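Chores and Machines Reading Group
Minutes of the meeting of 24 May 2020

In the room: Charito Rivera (chair), Beatriz Morais, Nuanchan Nuchit, Mayuree Wiriya, and me, Mayuree Chareonsuk, typing. Where I put just "Mayuree" below I mean the other one, and I'm plain old "I."

Apologies for the length. I said last time I'd keep it to a page and then we had a good argument, so it isn't a page.

1. Last minutes

Accepted with two fixes. Beatriz did not say that a machine would "never" fold a fitted sheet, she said she'd like to meet the person who can, and she wants that on record. Also I had the name of the Trurthorpe laundry trial down as a kitchen trial. Fixed in the shared copy.

Nuanchan still owes us the write-up of her visit to the Trurthorpe people. She has notes, they are on paper, and she'll type them before the next meeting. Carried over.

2. What do we mean by "yet"?

This was Charito's item and it ate most of the first hour. Her complaint is that we keep asking whether machines can do chores yet and we never settle what would count. One clean run? A whole morning? A morning with no one in the room? She wanted a line we could hold every project to, ours included.

Beatriz, who ran the back room of a restaurant for years before she came to us, said her line was simple. If she has to stand there and watch it, she may as well do it herself. I said that seemed harsh, because I stand there and watch my dishwasher (I do, I like the noise) and it is still doing the dishes. She said that's my problem!

Nuanchan split it up in a way I found useful. She said there's the moving, the deciding and the noticing. A machine can be fine at moving a fork and have no clue that the fork still has egg on it. People on a shop floor do the noticing without thinking, so it never gets written into the job, and then the job looks easier on paper than it is. Charito asked her to put that in a paragraph for the front of our report. She agreed, a little slowly.

We ended up with wording that we can all live with: a machine can do a chore when a person who knows the chore would be happy to walk off and come back to it later. It's loose. Mayuree thinks "happy" is doing too much work in that sentence and she's probably right. We'll try it on the next few cases and see where it breaks.

3. Small tools bench

Mayuree took this one. It's the sorting and handling work, the dull end of instrument prep, where things have to be picked up off a cloth and put where they belong. She had us crowd around her laptop, which was a squeeze, and talked us through why she picked thin metal tools over the mugs and sponges everyone else seems to love.
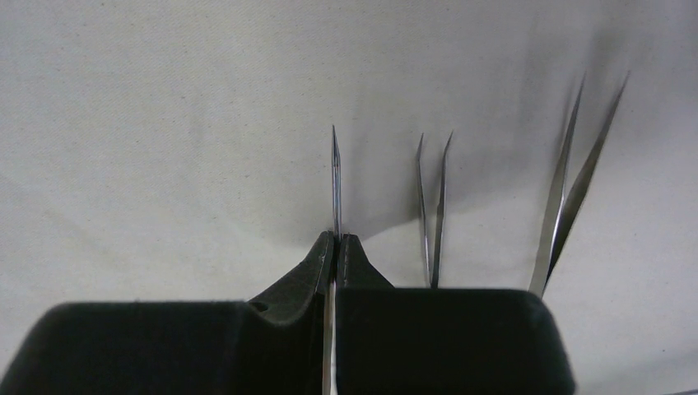

Her point was that a mug forgives you. You can grab it badly and you've still got a mug in your hand. With something narrow and shiny you either have it square or you have it crooked, and if it's crooked then the next step is off too, and the one after that. She also said shine is a pain in general, because a bright streak can look like an edge and an edge can look like nothing. I asked if we could just dull everything down with a matte coating. Apparently everyone asks that. The answer is that a shop that already owns drawers full of steel tools isn't going to repaint them for our sake, so the machine has to deal with steel.

Charito asked how we'd score it. Long back and forth. The old sheet from December gave one point for picking up and one for putting down, and that was it. Beatriz hated the old sheet. She said in a real kitchen you could pick up every knife and put down every knife and still leave the station in a mess, facing every which way, and the next cook would have your head. She wants a mark for how it's left.

Mayuree was fine with that as long as somebody writes down what "left properly" means for each kind of tool. Handles all one way, like with like, nothing crossed over anything else. I said I'd have a go at the wording since I was typing anyway. Then I got handed the whole sheet. Lesson learned.

We agreed the new sheet has 4 marks per tool: picked up, carried, put down, left right. Charito wanted half marks. Voted down, four against one, and she took it well.

4. Sets, trays and the Staklow question

Staklow is our name for the longer exercise, where the machine gets a group of tools and has to deal with all of them as a set, one after another. The question was whether to keep it for this round or drop it until the single tool work is steadier.

For keeping it: Nuanchan and me. I think single tools flatter us. You learn to be great at one thing in one spot and then you put three things near each other and it's a different job. Loops catch on loops. One gets nudged while you're after its neighbor. Anybody who has tried to get one pair of scissors out of a full kitchen drawer knows what I'm talking about.

For dropping it: Charito, who worries we'll spend the whole round on a hard exercise and have nothing clean to report. Mayuree was on the fence. Beatriz said she'd vote for whichever one looked more like work.

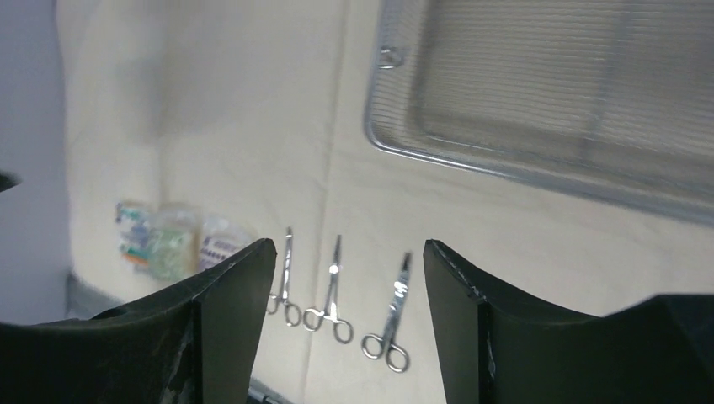
Two clamp-type instruments and a pair of scissors on the drape, mesh tray at upper right.

Beatriz voted for keeping it. She said this was the first thing we'd shown her in months that she'd recognize as somebody's job. Staklow stays in, kept short, and with the single tool work written up separately so Charito has her clean result either way.

There was a side discussion about order. Should the machine pick its own order, or do we tell it? Nuanchan says a person would take the easy one first to make room. Mayuree says a person would take whatever was closest to their hand and not think about it for a second. We didn't settle this. I'm for letting it choose and writing down what it chose, and I'll put a column on the sheet for it.

5. Household chores, the reader letters

We've had over 49 letters since we asked people which chore they'd give away first. I read a handful out loud. Laundry wins, no surprise, but what people mean is folding and putting away. They don't mind loading the washer. One woman wrote a full page about matching socks and ended it with a drawing, and I'd like to use it on the cover if she'll let us.

What struck me, reading them in one go, is how many people asked for the in-between stuff. Clearing the table before wiping it. Picking things off the floor before vacuuming. We have machines for the wiping and the vacuuming, more or less, and people are still down on their knees getting toys out of the way. Beatriz said the shop floor is the same: the floor scrubber works great once a person has moved all the pallets.

Charito wants a section on this in the report and so do I. Working title is "Getting Ready for the Robot," which Nuanchan thinks is too cute. Suggestions welcome, by email please, not in the hallway.

6. Money

Short one. There's $385 left in the supplies line. Mayuree asked for part of it for fresh cloth and spare finger pads. Approved. Beatriz asked for a decent coffee maker and was told that's a different line, and then nobody could say which line, so it's carried over.

The Geredex quote came in higher than we hoped. Charito will go back to them and ask for the price without the service plan. If it's still too much we'll stick with what we have through the summer.

7. Any other business

Nuanchan asked whether we're inviting the people from Were to the next meeting. They do shelf restocking, and she thinks they'd have plenty to say about our "happy to walk off" line. General yes. She'll write to them and copy Charito.

I asked if someone else could take the minutes next time. Long silence. Beatriz offered in the end, on condition that no one corrects her spelling.

Things to do

Charito: call Geredex about the price.
Nuanchan: type up the Trurthorpe notes, write the moving/deciding/noticing paragraph, write to Were.
Mayuree: order cloth and pads, send me her list of tools by kind.
Beatriz: read over my "left properly" wording and be mean about it. Minutes next time.
Me: new score sheet with the order column, and ask about the sock drawing.

Corrections to me before the next meeting, please.

M. Chareonsuk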